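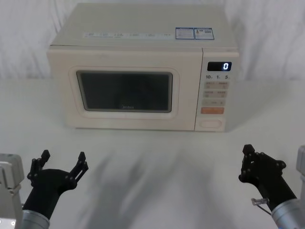 Brirketstead Football Club

Brirketstead Football Club is a semi-professional football club from the town of Brirketstead. The team plays its home matches at Baptiste Road, a ground with one covered stand of 400 seats and open terraces on the other three sides. The club colors are green and white.

History

The club was formed by workers of the Grendent rope factory, who had earlier played friendly matches against visiting crews. In its first years it had no fixed ground and used a field behind the factory. It joined the county league after a merger with Lellden Rovers, its neighbor across the river. The merger was not popular in Lellden, and a part of the supporters started a new team there, which still exists.

The best period of the club came under manager Dwayne Marchetti. Brirketstead went 14 league matches without defeat and won promotion on the last afternoon of the season, after a 2–2 draw away from home. Marchetti left in August of the next season, and the team was relegated again in the spring.

Ground

Baptiste Road takes its name from the street on its north side. The pitch has a visible slope toward the river end — visiting teams have often complained of it. Floodlights were installed after the promotion.

Players

Goalkeeper Trilok Bisht holds the club record for appearances. He later coached the youth team.

See also
Lellden Rovers
Grendent Cup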